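Claims Handler (Home and Contents), Pruncombe office
Hsieh Mutual
Permanent, full time, 35 hours a week
Reference: 479

Hsieh Mutual insures homes, contents and small outbuildings for members in Pruncombe and the surrounding villages. The claims team has 15 staff and closed 1,043 claims in the last financial year. We are recruiting one handler to work on escape of water, storm and accidental damage claims. The post reports to Parveen Navaratnam, Claims Manager.

What the work involves

You will carry your own caseload from first notification to settlement. New handlers start with contents claims below the surveyor threshold and take on buildings claims after probation.

Day to day, you will:
- check the policy schedule, endorsements and excess against the loss reported
- set the opening reserve and review it when new evidence comes in
- appoint loss adjusters and drying contractors from the approved list
- write to members with decisions, including declined claims, in plain English
- pass suspected fraud and possible recoveries to Shafiq Paul's team

Claims are recorded in Pukasis, our case system. Most evidence arrives by email or through the member portal. Paper is still accepted and must be indexed on the day it is received.

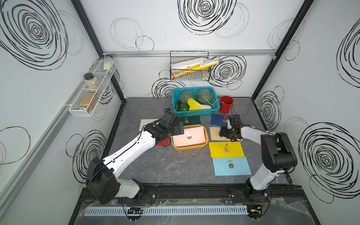
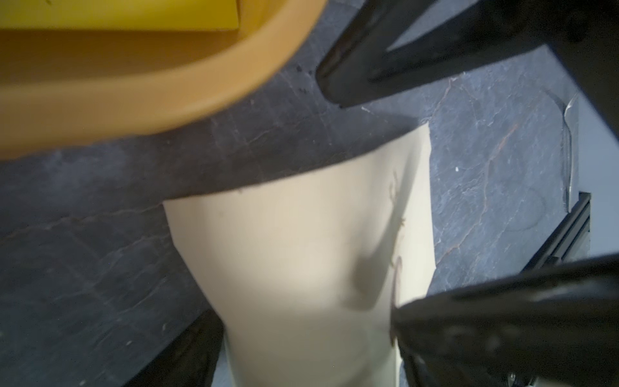 What we need from you

Essential: at least one year in general insurance claims, or two years in complaints or underwriting support; a working knowledge of the rules on fair claims handling; accurate written English; confidence with figures, including depreciation and VAT.

Useful but not required: a Certificate level insurance qualification, or progress towards one; experience of subsidence claims; previous use of Pukasis. Training on the system takes two weeks and is given by Sumaiya Mridha.

Terms

The post is based at Wester House, Pruncombe, with two days a week from home once probation is complete. Probation is six months. Handlers join the out-of-hours storm rota from month four - each shift is paid at a flat rate of £165, plus call time. We pay exam fees and give study leave for one paper per sitting. The salary band is set out in the job pack. There is no commission or bonus linked to claim outcomes.

How to apply

Request the job pack from Piyumi Dewan in Recruitment, quoting the reference number. Send a CV and a covering letter of no more than two pages, addressing each essential point in turn. Applications without a letter will not be scored.

Shortlisted candidates will be asked to complete a 40-minute written exercise based on a sample contents claim, followed by an interview with Parveen Navaratnam and Suha Zoubi, Head of Operations. Please tell us beforehand if you need any adjustments. References are taken up after an offer is made.

Posted December 22, 2025. The post will stay open until filled.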